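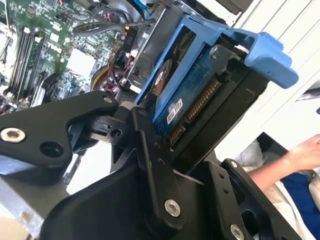
A hard drive in its blue carrier.

About Sutum

Sutum keeps other people's paperwork. We store, scan and, when the law finally allows it, shred records for dentists, small law offices and one very thorough bowling league.

Junpei Mizuno and Eilidh Rennie started the company in January, a month when rents were low and so were expectations. They had met at Nernura, an insurance office where both worked in the file room and where a missing folder could eat a whole afternoon. The first Sutum warehouse was half of a former carpet store. It still smelled like carpet when we left.

We now have 21 employees and 2310 shelves on Ichikawa Street. Boxes go out by van twice a day, at 10 and at 4, and the 4 o'clock run is the one you want if you like your boxes delivered by someone who has had lunch.

Scanning is done in house by a team of six. They will take out your staples. They will not put them back, so please stop asking. Finished scans go to you on a drive or by download, and the paper stays with us until you tell us otherwise in writing. A phone call doesn't count, even a loud one.

Our filing system is called Zarkon. Eilidh named it during a long weekend and has declined to change it.

Tours are available by appointment. They last 16 minutes, most of it shelves. Bring a sweater, and use the side door, as the front one sticks.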